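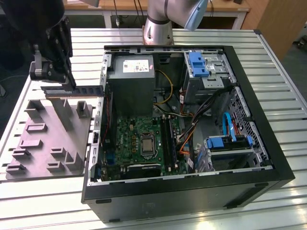
*RAM task, fixed side camera. Stick in the gripper, tower on its side with the panel off.*

November, started 9:40

Collecting for the memory insertion set. Target from Sławomir is 300 accepted episodes before the next training run. Stood at 279 last night after review, so the aim for today was to close the gap and then get a head start on the harder start positions.

Setup
- Tower on the slatted table, open side up. Power supply and drives left in, cables left as they fall. Do not tie the cables back – the last policy trained on tidy cases stalled at the first loose bundle.
- Stick starts in the tall slotted holder on the fixture tray, left of the tower.
- One episode = pick from holder, carry over the wall of the case, align, press, release, retract. Time limit unchanged.
- Teleoperated by Cyprian in the morning, by me after lunch.
- Logging to the Collado bucket, Itus labels on the fly (success / fail / recovered).

Morning

First batch discarded. Side camera timestamps were drifting against the joint states, up to 17 frames by the end of an episode. Restarted the Brislow logger, drift gone. Cause unknown. Cyprian thinks it is the disk filling, but there was plenty of space when I looked. Added a sync check to the start script so it refuses to record if the offset is over one frame.

Grip height matters more than we assumed. With the stick held level for the carry, the wrist has to rotate before insertion, and operators do this at different points along the path. Some turn it straight after the pick, some above the slot. Both styles are in the set already. Leaving them mixed for now, but the operator ID is in the metadata and we can split on it later.

Afternoon

Changed the tower position by hand between episodes, small shifts and a few degrees of yaw. Marked the outer limits on the table with tape. Beyond the left mark the arm comes close to the tray on the way back, so stay inside it.

Recovered episodes: keep them. If the stick catches on a cable and the operator backs off and tries again, label as recovered, do not cut the middle out. Sławomir wants these weighted up.

Passed 300 before the 15:30 break. Review still to do, so the accepted count will come down.

Open
- Re-seat test by hand on every tenth episode. The Makitz force threshold calls some half-pressed sticks a success.
- Ask Sławomir whether the 1,000 figure in the plan includes recovered episodes.
- Spare sticks. Contacts on the current one are getting scratched.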